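The great desk clear-out, part two

So I promised in my last post that I'd get to the work room next, and then April came and went and I did everything else. You know how it is! The kitchen drawers got done, the coat closet got done (twice, because I put it all back wrong the first time), and the work room just sat there with its door shut.

What finally pushed me was Fikri Kusuma coming to stay. He needed somewhere to put his laptop, I said "oh, use the table in the back," and then I opened the door and saw the table in the back. I couldn't see any wood. There were envelopes on it from Calomdale, which is two apartments ago.

I started with paper, which was a mistake. If you start with paper you end up sitting on the floor reading a warranty for a toaster you gave to your cousin. An hour in I had a very small recycling pile and a very large pile called "hmm." I put the hmm pile in a bag, hung the bag on the door, and moved on to objects. Much faster! An object you can pick up and know right away if you want it.

My system, if you can call it that, is one open cardboard box on the left and whatever is staying on the right. The box is for things leaving the house. I've tried fancier versions -- Mogens Ásgeirsdóttir swears by colored stickers, and she has a whole chart -- but I lose the stickers. A box I can manage. I also don't tape it up until the next day, so there's a night to sneak something back out. (I rescued a stapler. I regret nothing.)

The other thing that helped was laying my big white board flat on the table and sorting on top of that. It's an old one, it has smudges all over it and some reddish-brown marks in the middle that I have scrubbed at with everything in the cupboard and they are staying. But a pale surface makes you look at each thing properly. On bare wood stuff sort of blends in and looks like it belongs there, and then you've kept it for another year.

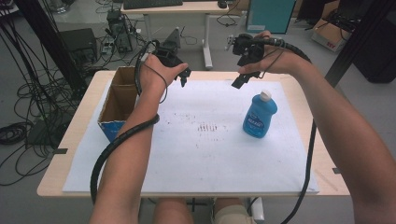 Anyway, bottles. I have so many bottles! Sprays, hand stuff, glue, something for screens I bought on a trip to Itomstead and used one time. My rule now is that a bottle has to stand on the board on its own while I decide, and if I can't say out loud what it's for, into the box it goes. Some of them got a bit of a speech.

I haven't touched the cables. I'm saying so here so you can hold me to it. They're behind the table by the white desk, all over the floor around the computer, and every one of them is black, so good luck telling which goes where. Fikri offered to help label them and I said yes before he could change his mind. I've got a pack of 200 little tags from the hardware place and I suspect we'll use a lot of them.

The keyboard and mouse stay on the white desk for now, and he gets the wooden table once the board goes back against the wall. I still need to do the shelf over the door, and the bag of hmm. If anyone has a good way of dealing with old manuals, leave me a comment, I'm all ears!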